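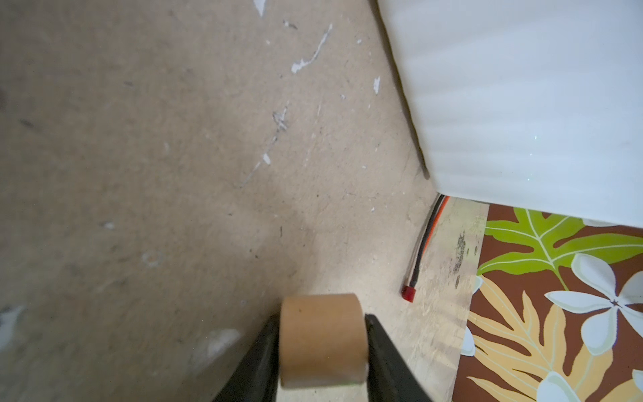
Kedel two-finger gripper with wrist camera
Sold by Dorkon. Page updated 2025-05-12.

In stock. Fits the Bindinstead bench arm with no adapter. Adapter plate for other arms sold separately.

The Kedel is a small gripper for people who want to find out how much of a day's picking up, putting away and sorting a machine can take on right now. We've had one running in our own workshop since August and we still stop to watch it! Two black fingers close at an angle, a bit like kitchen tongs, and the camera sits right at the wrist, so the view on your monitor is the view the gripper works from.

Can it do chores yet?

Some of them, yes, and more than we expected when we took the first unit out of its box. Short round things are a pleasure: cardboard tubes, dowel ends, spools, spice jars (lids on, please). Blocks and small boxes are fine too. It will take an item off a bench or a scuffed old board and put it in a bin, go back for the next one, and keep at it while you get on with something else.

Cloth is harder. A dish towel with a fold standing up is easy enough to pinch, but the same towel lying flat can take several tries, and folding it afterward is still a job for you. Busy prints slow things down as well. Flurina Gisler, who does our demos, keeps a stack of the loudest fabric she can find for exactly this, and the current software copes with it far better than the version we started on.

Loose wires are the other trouble spot. The fingers can pick up a small plug if it's lying in the open. Pushing that plug into its socket is another matter, and we'd call it a coin toss today. If your shop floor has cables lying across it, tape them down before a long run.

What it's good at
Tidying small parts from a bench into bins
Sorting toys, blocks and tubes
Handing you the next piece during assembly
Clearing offcuts at the end of a shift

What it isn't ready for
Laundry, apart from carrying single items
Dishes in a full sink
Anything sharp, hot or alive
Sweeping up chips and dust (it sees them, it just can't pinch them)

From people using it

"I teach it a new pickup in the morning and by lunch I've forgotten it's there. The bin is full, that's how I know." Rosalba Mazza, frame shop

"Mine puts the kids' blocks away. Slowly! I don't care how slowly." Gemma Ferraro

"We ran it for more than 600 cycles on tube ends before I changed a finger pad. Very happy with that." Tiziana Grasso, Lo Presti packing room

Specifications
Fingers: 2, black, replaceable
Weight with camera: 218 g
Mounting: 4 screws, supplied
Camera: fixed at the wrist, color, faces the fingertips
Power and data: one cable through the arm
Finger pads: push-on, spare set included

Setting up

Bolt the gripper to the arm, plug in the cable, and run the finger check from the menu. After that, put something easy on the table and guide the arm through the pickup by hand a few times. Good, even light makes a big difference. A window on one side is usually fine, but strong glare off a white panel or a shiny bin can confuse the camera, so turn the bin or move the lamp if you get misses on one side only. Wipe the lens with a dry cloth every so often, especially in a woodshop.

Pads wear at the tip first. When round items start to twist in the grip, swap both pads together.

In the box
Gripper with camera, cable, screws, hex key, spare finger pads, printed quick start card.

Questions about fit or about a particular chore? Write to Tiziana Zanetti through the contact form and tell her what you'd like picked up. Size and shape help, and a photo helps more. She tries a lot of these on our own bench and will tell you plainly if it drops them.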